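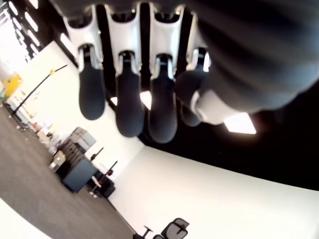 Perguntaram-me ontem, por mensagem, se o banco central consegue parar de comprar dívida sem rebentar com o mercado, e se eu punha lá o meu dinheiro. Boa pergunta, e começo por aí (slide 2, não ler os números todos!).

A minha resposta curta: consegue, mas devagar. Quando a taxa a 10 anos sobe e a curta fica quieta, quem tem obrigações longas em carteira sofre primeiro. Contar a história da Kekari, que tinha 40 por cento da tesouraria em prazos longos e achava que aquilo era "quase dinheiro". Pausa. Deixar rir.

Slide 3: a conta simples. Duração de 15, subida de um ponto, perda de quase 15 por cento. Fazer no quadro, toda a gente percebe melhor assim.

Depois a Gullik, que fez o contrário e encurtou tudo em março. Perdeu rendimento durante uns meses e eu, confesso, achei um disparate (mudei de ideias, dizer isto à vontade).

Slide 5, o gráfico da Parbridge: saltar se já passarem 28 minutos. Se houver tempo, falar do crédito à habitação, que dá sempre conversa.

Perguntas no fim. Se vier a da inflação, voltar ao slide 3. Lembrar que o café é na sala Ekström, no piso de baixo.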